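Paper drawings, second pass

The plan drawings for the Zerkley house have lived in a cardboard tube for longer than I want to admit. In March I started moving the useful ones onto paper small enough to carry, and into folders that open flat. This post is mostly a record of what I settled on, so that I can find it again.

The full set is 147 sheets. Most are duplicates, superseded revisions, or details for a porch that was never built. After sorting I kept 80. Those went through a reduction at the copy shop, which costs line weight. A hairline on the original comes back pale grey, and the dimension text becomes hard to read without good light. I tried darkening the copies. It filled in the stair hatching, so I went back to the pale version and wrote the critical dimensions by hand on an index card.

Paper weight matters more than I assumed. Ordinary office stock curls at the corners after a week in a warm room. The heavier stock stays flat but makes a thick folder.

On folders: I have tried two types. The first was a Stekby with a clear pocket on each side. The pockets reflect the ceiling light, and a sheet has to come out before you can mark it. The second is a plain brown one with no pockets. Sheets lie directly on the backing, one per half, and can be written on in place.
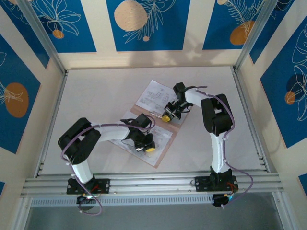

The rule I use for pairing is that the two sheets in a folder must be read together. Floor plan with the section through it, or elevation with its window schedule. If a sheet has no partner it goes in with the general notes. This gave me 13 folders for the ground floor, which is more than I wanted, but each one answers a complete question.

Munther Haddadin, who did the original survey, files by revision instead. His argument is that you always want the latest issue and never the pair. That works in an office where drawings are still changing. Mine stopped changing a long time ago.

Labels go on the outside, lower right corner, in pencil. Room first, then sheet number. I used adhesive labels from Ferreira on the first eight and they lifted at the edges, so those need redoing.

Still open:

Sheet 8 is missing. Cyrill Plattner may have the only copy, and I have written to him.

The upper floor has not been reduced yet. The roof sheets are an odd size - longer than the copier bed - and will have to be done in two parts and joined.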